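Handout 4: Seams and cover panels in upholstered seating

Read with chapter 3 of the Robles notes. Bring your own chalk and a flexible rule to the workshop.

**4.1 Measuring**

Measure each surface at its widest point, along the curve. Write width first, then depth. Add 13 mm to every sewn edge and 40 mm to every edge that will be stapled to the rail. Tuck-ins between seat and back need 100 mm on each side.

**4.2 Grain and direction**

The warp runs from back to front on seat panels and from top to bottom on inside backs. Pile fabrics are cut with the pile brushing down or forward. Mark the top of every panel on the wrong side before cutting.

**4.3 Arms**

A flat arm takes three panels: inside, top and front facing. The top panel is cut last, after the padding has been compressed overnight. A rounded arm can be covered in one piece if the cloth is wide enough; Luana Amaral's method (Sampaio pattern, sheet 19) pleats the surplus at the front and hides it behind the facing.
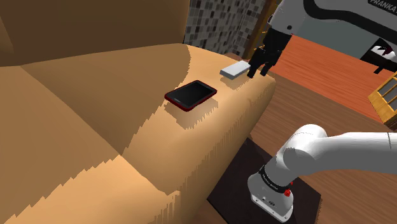
Clip curved allowances every 19 mm, stopping short of the stitch line. Do not clip loosely woven cloth; ease it instead.

**4.4 For the next session**

Draft the panels for the Vidine two-seater at 1:10. Label grain, allowances and cutting order.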